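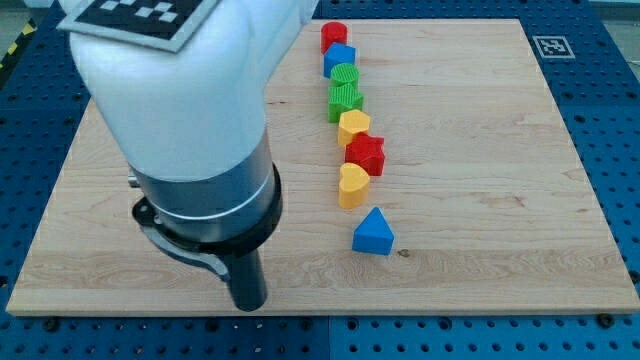
明るい色の木の板。長方形。

# 無垢の板をオイルで仕上げる(急ぎ足メモ)

棚板でも盆でも踏み台の天板でも手順はだいたい同じ。今回やったのは長さ430mm、幅196mmの板。玄関の鍵とか郵便物を置く小さい棚になる予定。食器や食べ物が直接のる物は別の話なので、そっちは食品用のオイルを調べてください。ここでは扱わない。

自分用のメモを清書しただけなので抜けあり。気づいたら足します。

## 使うもの

- 無垢の板(合板は表面が薄いので削りすぎ注意)
- 紙やすり 粗め、中くらい、細かめ
- 当て木。端材でいい
- 浸透性のオイル。うちはZosoのクリア
- 綿の布、多めに。着なくなったTシャツを切ったやつ
- 使い捨ての手袋
- 水を入れたバケツ(布の始末用、絶対に先に用意)
- 板を浮かせる細い角材
- 新聞紙

刷毛は使わない。使ってもいいけど洗うのが面倒。布で十分。

## 1. 板を見る

塗る前にまず明るい窓際に持っていって斜めから見る。正面からだと傷が見えない。機械のカンナの跡、横向きの波みたいなやつ、これが残ってるとオイルを塗った瞬間に浮いてくる。あと接着剤のはみ出し。オイルをはじいて白っぽいシミになるので、見つけたら鉛筆で丸をつけておく。

どっちを表にするかもここで決める。節が少ないほうを表、とは限らない。棚なら手前側の木口がきれいに見える向きを優先した。裏に「ウラ」と鉛筆で書く。書かないと削ってる途中で絶対わからなくなる。

反りもチェック。平らな机に置いて角を押す。カタカタするなら少し反ってる。軽いのなら、棚受けに固定するときにネジで引っぱれることが多い。ひどいのは塗装でどうにかなるものじゃないので別の板を。

## 2. 削る

粗め → 中 → 細かめの順。木目に沿って。横に動かすと傷が残る。これも塗ってから見えるやつ。

当て木に紙やすりを巻いて、力はあまり入れない。指で直接押さえると柔らかいところだけへこむ。特に杉。夏目と冬目の固さが全然ちがうので、気づいたらでこぼこになってる。

粗めは鉛筆の丸が消えるまで。中と細かめは、前の番手の傷が見えなくなるまで。番手を飛ばすと結局あとで戻ることになって時間がかかる。飛ばして戻った。二度手間。

木口は念入りに。木口はオイルをものすごく吸うので、粗いままだとそこだけ真っ黒になる。表面より一段細かく仕上げると色の差が少しましになる。

角は軽く落とす。細かめの紙やすりで、なでるくらい。とがったままだと塗膜も弱いし、ぶつけたときに欠ける。丸くしすぎると安っぽく見えるので、手で触って痛くなければそこで終わり。

粉じんマスクはする。屋外でもする。

## 3. 水引き

省略する人も多いけどやったほうがいい。固くしぼった布で全体をさっとふく。すると寝てた毛羽が立つ。乾かしてから細かめの紙やすりで軽くなでて、立った毛羽だけ取る。

これをやらないと、一回目のオイルで毛羽が立ってざらざらになる。どっちみち後で削るんだけど、オイルがついた後に削ると紙やすりがすぐ目詰まりする。

びしょびしょに濡らさないこと。片面だけ濡らして放置すると反る。両面ふく。

## 4. 粉を取る

掃除機のブラシ、それから乾いた布。最後に手のひらでなでて確認。手が白くなるうちはまだ。

ネジ穴を先に開けてある場合は穴の中も。塗ってる途中に粉が出てくると泣きたくなる。

## 5. 塗る

缶はよく混ぜる。振ると泡が立つので棒で底からゆっくり。

布にオイルをとって、裏から塗る。裏で練習して、表は慣れた手で。順番は裏 → 木口 → 表。木目に沿ってのばす。最初はびっくりするくらい吸うので、けちらずに。乾いたように見えるところが出てきたら足す。

少し置いて、吸いこまなかった分を**全部ふき取る**。ここがいちばん大事。もったいないと思って残すと、べたべたのまま乾かない。一枚目の板でやらかして、一週間たっても新聞紙がくっついた。ふき取りは新しい布で。塗った布でふいても広がるだけ。

置く時間は缶に書いてあるとおりに。メーカーで全然ちがうのでここには書かない。暑い日は早めに見に行く。8月にやったときは思ったより早くねばってきて、あせってふいた。

## 6. 布の始末(読み飛ばさないで)

オイルのついた布は丸めて置いておくと**自然発火することがある**。ほんとに燃えます。ゴミ箱にそのまま入れない。使い終わったらすぐ水のバケツに沈める。その後は自治体のルールと缶の表示のとおりに捨てる。

休憩のときも同じ。「あとで使うから」と作業台のすみに丸めておくのがいちばん危ない。手袋についたのも一緒に水へ。

## 7. 乾かす

角材の上に浮かせて、風通しのいい日陰。立てかけてもいいけど、下になる木口にオイルが降りてくるので途中で一回ふく。

直射日光はだめ。中からオイルがぷつぷつ吹き出してくることがある。吹き出てたらふくだけ。固まる前なら跡は残らない。

最低でも一晩。急いでても一晩。日曜の夕方に塗って月曜の朝に使おうとしたら、まだ少し指にくっついた。雨の日はもっとかかる。

## 8. くり返す

乾いたら細かめの紙やすりで軽くなでて、粉を取って、また塗る、ふく、乾かす。二回目からは吸う量がぐっと減るので、オイルは最初よりずっと少なくていい。

うちは最大4回まで。それ以上はつやが増えるというより、ふき取りが雑だったところが目立ってくるだけだった。手が触れない棚なら2回で止めてもいいと思う。つやの好みで。

表だけ回数を増やすのはおすすめしない。裏と表で湿気の出入りが変わって反りやすくなる。面倒でも両面同じ回数。

## うまくいかなかったとき

**べたつきが取れない**
ふき残し。新しいオイルを布に少しつけてこすると、古いのがゆるむことがある。ゆるんだらすぐ乾いた布でふき取る。それでもだめなら削ってやり直し。

**まだらになった**
削りむらか接着剤。接着剤のところは塗り重ねても直らない。そこだけ削って、周りとなじませながら塗り直す。完全には消えないかも。うちのは裏だったので見なかったことにした。

**木口だけ黒い**
削りが足りない。次の板で気をつけるとして、今のやつは細かめで削ると少し薄くなる。

**ざらざらする**
毛羽かほこり。細かめで軽く。力を入れると下の木が出て白くなるので、ほんとに軽く。

**輪じみがついた**
乾ききる前にコップを置いたとか。細かめでなでてからオイルを少し。小さいのならだいたい消える。

## 手入れ

ふだんは乾拭きだけ。水をこぼしたらすぐふく。色がかさついてきたら、ほこりを取ってオイルを薄く一回。削らなくていい。一回目と同じで余分はふき取り、布は水へ。

アルコールのスプレーをかけると白くなることがあるのでやめたほうがいい。家族に言っておく。言ってなくてやられた。

## メモ

- 余ったオイルは小さい容器に移すと長持ち。缶の中の空気が多いと表面に膜が張る。膜は取りのぞいて、下は使えた
- 缶のふちをふいてからフタをする。忘れると次に開かいない
- 試し塗りは同じ板の端材で。別の木だと色がちがって参考にならない
- 板に塗った日を裏に書いておくと次の手入れのとき楽
- ペンだとオイルでにじむので鉛筆で

棚受けの取り付けは別ページに書く予定。下地の探しかたも、そっちで。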